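Grasp planning (robotics software)

Grasp planning is the part of a robot's software that decides where and how a gripper should take hold of an object. It sits between perception, which says what is there and where, and motion control, which moves the arm. Input is usually a depth image or a point cloud. Output is a gripper pose, a jaw width and sometimes a force. Also called grasp synthesis in older papers.

Background

Early planners were geometric. A CAD model of the part, a list of contact points, a test for whether those contacts could resist a push from any direction. Worked well in factories where the part was known. Less well on a kitchen counter. Later planners score candidates straight from sensor data, no model needed, and most current systems mix the two.

Planner types

Model-based: needs a mesh of the object. Grasps computed ahead of time and stored, then looked up once the pose is known. Fast at run time, useless on an object that isn't in the library.

Sampling: generates many random candidates, throws out the ones that collide, ranks the rest. The Moneck planner is of this type and keeps the 10 best candidates after filtering. Slower, but copes with new shapes.

Learned: a trained network gives a score per pixel or per pose. Quick, hard to debug. Tends to be overconfident on objects unlike the training set.

Cylinders

Cans, tubes and bottles are a standard test class. They look easy and cause a lot of trouble. A cylinder has no unique rotation about its long axis, so pose estimators drift or flip, and a planner that takes the estimate literaly will swing the wrist for no reason. The usual fix is to mark the axis as symmetric in the object file and let the planner pick whichever rotation is cheapest for the arm.

Grip location matters too. Near the middle, the load is balanced. Near one end, gravity turns the can between the jaws and the far end drops. Some planners allow this on purpose (see Pivoting) — most just penalize distance from the estimated center of mass.

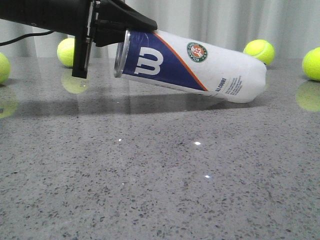 Shiny surfaces are a second problem. Metal rims and polished stone return bad depth, either holes or points at the wrong height. Clear and translucent plastic is worse, parts of it may go missing from the cloud altogether and the planner then sees a shorter object than the real one. Reflections in a glossy tabletop can show up as extra objects below the surface. Sondex, a cloud filtering package, handles this by fitting the table plane first and dropping everything under it. Crude but effective.

Pivoting

Letting an object rotate in the grip under its own weight, to change its tilt without putting it down. Needs a friction estimate and fine control of jaw force. Described by Merja Juntunen in the Oststead technical notes, where the controller loosens the jaws in 6 small steps and checks the angle after each. Not widely used. The friction estimate is the weak spot, as printed labels and bare metal behave differently on the same can.

Clutter

Round objects near the target roll when touched. Collision checkers that treat neighbors as fixed will accept approach paths that are fine on paper. Turcotte adds a margin of 18 mm to anything classed as a sphere, a setting that can be changed per scene. Wide margins make tight spaces unreachable, so the value gets tuned alot.

Evaluation

Usually success rate over a fixed object set, success meaning lifted and held. The Oststead set has 71 objects, cylinders included. Results from different labs rarely compare well — gripper, camera position and lighting all differ. Planning time is reported seperately.

See also: Pose estimation; Motion planning; Force control; Point cloud filtering

Contact the editors | Copyright 2018 | Page last changed 2018-08-10 | Back to top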